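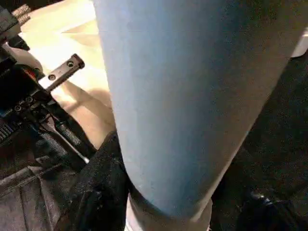
Are clip-on vibration sensors worth it on small transfer pumps?

Posted 12/06/2024 by flatbottomtank
14 comments | 2 shares

We run a small blending shop, mostly cleaning products, with a row of end-suction transfer pumps that are nothing special. The motors are small, the seals are standard single mechanical seals, and when something goes wrong it is nearly always the seal. We keep spares on the shelf and a swap takes one person part of a morning.

Our pump supplier, Wolthorpe, has started pushing a wireless sensor called Tromura. You stick it on the bearing housing, it reads vibration and temperature, and the readings go to a web page that turns yellow or red when it thinks something is coming. It costs $89 a month per pump, and they want a contract. The salesman told my manager it "catches failures weeks ahead." I asked him what kind of failures and got a brochure.

Now my manager loves it and I'm the one who has to say yes or no. My doubts are these. A seal on a pump this size doesn't shake much before it lets go, as far as I have ever noticed. The pumps also run in short bursts, sometimes only a few minutes at a time, and I can't see how a sensor that wakes up every so often is going to get a decent reading. And the brochure has a graph with no numbers on the side of it, which never makes me feel better about anything.

Has anybody used this or something like it on small pumps and had it pay for itself? I don't need to hear about a giant boiler feed pump at a power plant. I believe it works there.

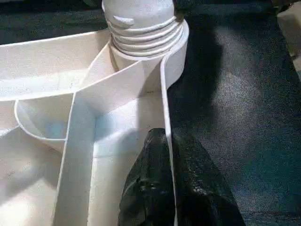
drainplugged

Had them on 4 pumps at my last job, a different brand but the same idea. Your doubt about seals is right. Vibration will pick up a bad bearing, misalignment, a loose foot, sometimes cavitation. It can pick up something rubbing. It does not tell you much about a seal face that is slowly wearing or getting cooked by dry running. We had two seals go while the web page was a nice solid green.

What it did find was a coupling that had been put back crooked after a motor change. Fair enough, but a straightedge would have found it too, and I already owned the straightedge.

The short runs matter more than the sales people let on. Ask Wolthorpe how often the thing takes a sample, and whether it can be set to trigger when the pump starts. If it samples on a clock, most of your readings will be of a pump sitting still. Ours did exactly that until we complained, and then the batteries started dying early. Get the battery life in writing at the setting you would really use.

I would also ask who sets the alarm levels. Ours came with one setting for everything and we got so many yellow warnings the first month that people quit looking.

Was this helpful? 2 people said yes

skidmount_ed_out

You guys are too negative. We use Tromura and love it. It's the future, and you can see everything on your phone. Since we put it in we have had no breakdowns at all. Just do it.

drainplugged

How long since you put it in?

skidmount_ed_out

September

third_shift_lube

I'd want a longer stretch than that before calling it proof. I have gone that long without a breakdown by doing nothing whatsoever.

To the original poster, do the sum before you argue about the technology. Take what you spent on those pumps last year, parts and labor and any lost product, and put it next to twelve months of the fee. On pumps with shelf spares and a quick swap, I doubt the fee wins. If one of them feeds something that can't stop, that is a different conversation and maybe that one pump gets a sensor.

If seals are your real problem, spend the money there. Find out why they fail before you pay to be warned about it. Look at the old faces when you pull them. Heat cracks and a burned elastomer usually mean it ran dry, and for that a power monitor that trips the motor on low load is a one-time purchase. We have a Skevico unit on our worst offender and roughly speaking it has done what it said. It did trip for no reason on thin product until we lowered the setpoint, so don't expect to wire it up and walk away. Delacroix sells one too, but their data sheet wouldn't commit to a minimum motor size and I lost interest.

Swollen rubber is more likely the wrong material for what you're pumping. With cleaning products I'd check that first, especially if somebody changed a recipe and didn't tell maintenance.

And if your manager still wants it, ask for a trial with no contract on your worst pump. Write down what the web page says each week and what you found with your own hands. If they won't agree to a trial, I would take that as an answer.

flatbottomtank

Thanks. I asked about the sampling and was told it is "adaptive." I have asked again. I kept a few of the old seals, so I'll go look at the faces.

This thread is closed to new replies.

We use cookies to remember your settings and measure traffic. Accept | Manage choices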